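Category: Robot Software > Planning > Two-Arm Setups

How to stop two arms from waiting on each other in Stirnus

When I started with the Stirnus planner, I let it plan both arms together for every motion. It works, but on a table-clearing task it is slow, and often one arm stands still for no good reason. In this page I explain how to give each arm its own queue and share only the part of the table where they can meet.

1. Open the task file and set plan_mode to "split". Each arm now has a separate list of goals.

2. Define the shared zone. I measure it from the middle line of the table, 64 mm to each side. If your grippers are wide, make it larger.

3. Add a lock on the zone. An arm must take the lock before its path enters, and give it back when the wrist has left. Please check the wrist and not only the fingertips, otherwise the cable side of the arm can still be inside.

4. Set the lock timeout to 600 ms. After this time the waiting arm asks for a new path around the zone.

5. Put large objects, such as a bag, in the collision list as a simple box. Small pieces of food waste I leave out, and I let the Istis detector give them as targets only.
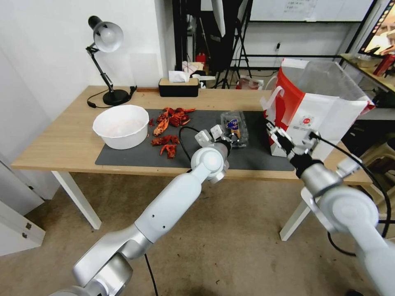
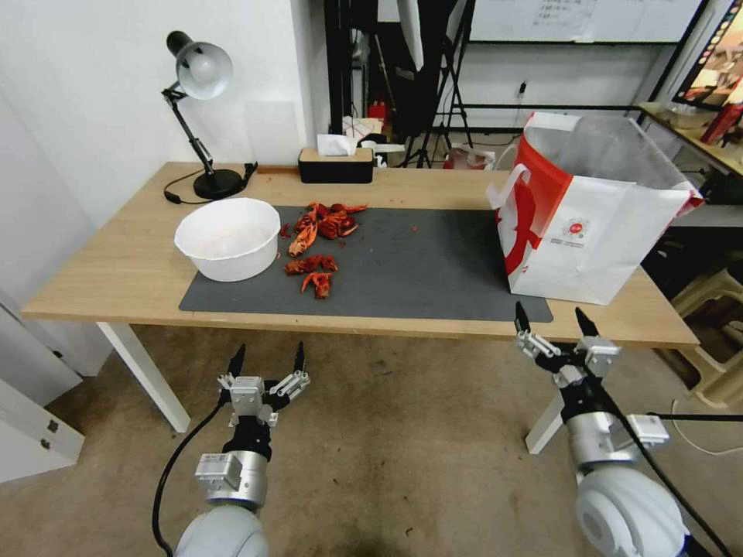 Table with shells, bowl and shopping bag, both arms in view

6. Run the task in the simulator first, with max_iterations at 1,000. If the planner reaches this limit many times, the zone is too big or the box of the bag is too high.

When you change the table height, you have to repeat step 2, as the zone is saved in table coordinates and the old file is loaded without a warning.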